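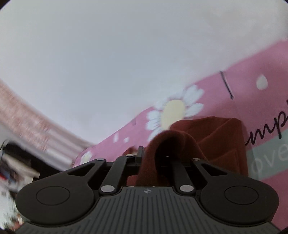

Review of the Horobets hand-held gripper after one season of use

Stanum provides linen and clothing care in private homes and small residences. In July the company introduced the Horobets hand-held gripper as the first stage of its plan to automate folding. Members of staff carry out their usual work with the tool in hand, and the recordings are used to prepare the folding machine that will later be placed in the Lodard workroom. This review considers the gripper as a piece of working equipment and reports what its arrival has meant for the staff who use it. It was prepared by Bit-na Kang of the operations office, with comments from the folding team.

Construction and handling

The body is broad and ribbed, and the ribbing gives a reliable hold during longer sessions. The linkage runs smoothly on its metal pins and the jaws close evenly. Our tools had completed 393 sessions between them at the time of writing, and none had required a repair to the joints. The rounded pads at either side are wide, and new users tend to knock them against bed frames and shelves during their first days.

Performance on fabric

Thick, fuzzy cloth is the easiest material. A folded edge can be pinched, raised and laid over without difficulty, and a bed makes an acceptable work surface where no table is to hand. Patterned sheets caused no trouble to the operator. Thin cotton is less satisfactory, as the jaws often take up two layers together and the fold must be started again.

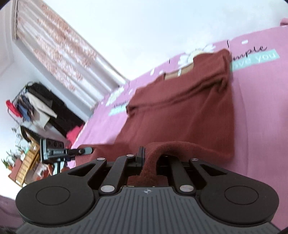
Effect on working time

A garment folded with the gripper takes longer than one folded by hand. The company has therefore reduced the daily target on recording days, and sessions are limited to 20 minutes, followed by a break of 10 minutes. These limits were requested by the staff and should be kept. Before they were agreed, several colleagues reported stiffness in the thumb by the end of the morning.

Effect on the staff

Six members of the team were trained in the first group. Bo-ram Lim, who has folded for the company for many years, observed that the work demands closer attention than before. Small items show this most clearly. A knitted piece held by one loose end will flop to the side, and the operator has to consider a movement which the hand would otherwise make unprompted.
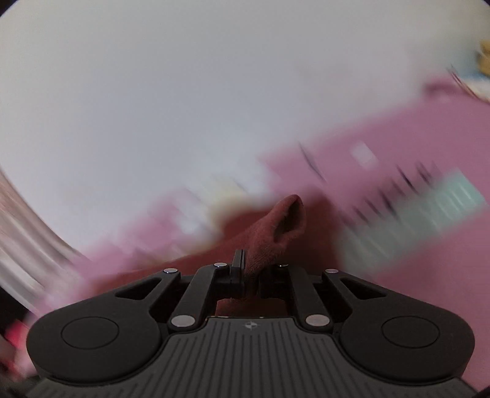
She also asked whether a person who teaches the machine will be paid for doing so. The company has since agreed a supplement for recording hours. It has not yet stated in writing which duties will remain with the team once the Lodard machine is in service, and this office considers that omission serious.

Comparison with the Itel model

The Itel gripper, tried for one Wednesday only, is lighter and easier on the wrist. Its jaws are narrower and lost hold of heavier towels. Staff with smaller hands preferred it, and a further trial would be reasonable.

Assessment

The Horobets gripper is recommended for thick and medium fabrics, subject to the present time limits. Further purchases should wait until the statement on future duties has been issued to all staff.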